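Last updated: August
2 min read

Ticket 695: Listing photos vanish after upload
Status: reopened (again)
Product: Koltia listing manager, Borbély rental account

Opened 9:10 a.m. I upload photos to our rental listing, the bar reaches 60 percent, and then Koltia congratulates me on a successful upload. The listing has no photos. I have cleared the cache, switched browsers, and restarted the router, which enjoyed the attention.

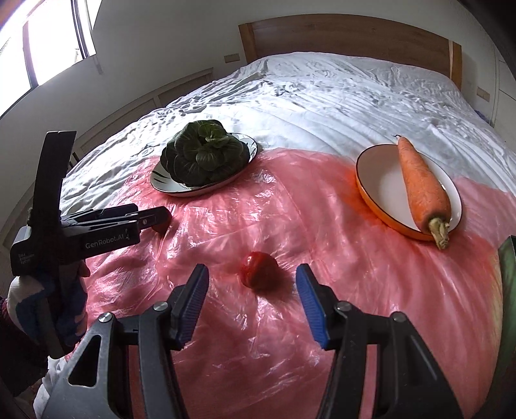
Bedroom, greens on a plate, pink plastic over the duvet.

9:40 a.m. Support asked me to rename the files without spaces. Done. Same result, but my folder is much tidier.

10:25 a.m. Support asked whether the listing is in draft mode. It was. I published it. Guests can now admire a gray box with the word "Loading" in it.

11:05 a.m. Found error 336 in the activity log. The help page for error 336 says to contact support — so hello again.
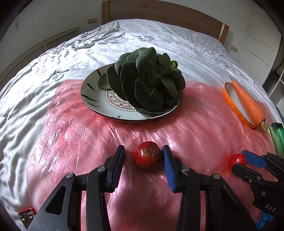

Dorkov replied at 11:30 that 336 means the storage link between Koltia and Brultance has expired, and that the upload bar only measures files leaving my computer. Go to Settings, Connections, remove Brultance, and add it back.

11:50 a.m. Removed it. Added it back. Both files now show up on the listing, twice each.

12:15 p.m. Deleted the duplicates. This deleted the originals too. Reopening the ticket.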